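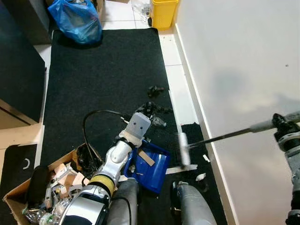

Figure 3. Floor litter on a dark carpet mat, with dustpan, tied bag, bin, and the open box of mixed trash.

4.2 The mat, and what the mat keeps

Entryways came last in our coding scheme and turned out to need the most codes. A kitchen counter gets wiped because somebody is going to put bread on it. A mat is there to be dirty, and people treat it accordingly. Of the 167 tidying episodes we coded, the ones on floor mats had the most pauses in them, and the pauses usually came at the same point, when the large things had been dealt with and the small things had not.

Figure 3 shows the kind of floor we mean. The mat is black, carpeted, and slightly fuzzy, and it is scattered with debris. White tile runs along one side of it, up to a white baseboard. Any of our participants could have told you which of those two surfaces they would sooner sweep. A dark mat hides dust very well and shows off everything paler than itself, so the person cleaning it is forever being corrected by crumbs. Several participants said they had bought a dark mat because it "wouldn't show." We coded this remark as optimism.

We separated the contents of a floor into three grades. Grade A covers objects a person will bend down for and pick up by hand, such as bottles and packaging. Grade C covers dust and grit, for which everyone agrees a tool is needed. Grade B is the trouble. It takes in the sticks, twist ties, bottle rings, and torn corners of cardboard that are too big to ignore and too small to be worth a trip. The thin wooden stick lying in the blue dustpan in Figure 3 is a textbook Grade B object. It could be lifted with two fingers. In our episodes such items went into a dustpan far more often than into a hand, and participants asked about it afterward tended to say that the dustpan was already out.

We think this answer deserves more respect than it gets. Karpenko's account of household effort treats each object as a separate decision, with its own cost in steps and bending. Our participants did not work that way. Once a tool was on the floor, it recruited. Things went into the pan that had been walked past for days, and in one household in Gollitport a participant went looking in the next room for more to put in it. The reverse also held. With no pan out, a stick could lie by the door through an entire April.

4.3 Where it all goes

The second finding concerns containers. We had expected each room to have one destination for trash, and we drew up the coding sheet on that basis. It lasted 20 minutes. Figure 3 is typical of what replaced it: a tied blue plastic bag, a yellow plastic bin against the wall, and an open cardboard box packed to the rim with clear bottles, white plastic fragments, and pieces of foam or cardboard. A further cluster of clear plastic items sits on the floor between the bag and the bin, which we code as "undecided."

The cardboard box is the most interesting of these. Boxes were not acquired as trash containers in any household we visited. They arrived with something in them, were emptied, were not flattened, and then received one bottle. After the first bottle the matter was closed. Following Zutov, we call this promotion by neglect — the box gains a job because it failed to leave. In 17 households a box of this kind was holding more than the proper bin, and in most of those the proper bin was easier to reach.

Tied bags behaved differently. A knot in a bag was taken by everyone as final, even when there was plainly room left inside. Participants would rather balance an item on top of a full box than undo a knot. Ivan Pasichnyk, who coded the bag episodes, proposed a category for bags reopened after tying, and we kept it in the sheet out of loyalty. It has no entries.

None of this fits well with the one-bin assumption in the Baltach floor-care inventory, which allows 900 points for a household and awards them mainly for empty surfaces. By that measure a floor with a bag, a bin, and a box on it scores badly. By ours it is a floor in the middle of being sorted out, and the low score says more about when the inspector happened to call. We return to the timing of visits in Section 5, along with the vexed matter of who is supposed to carry the box downstairs.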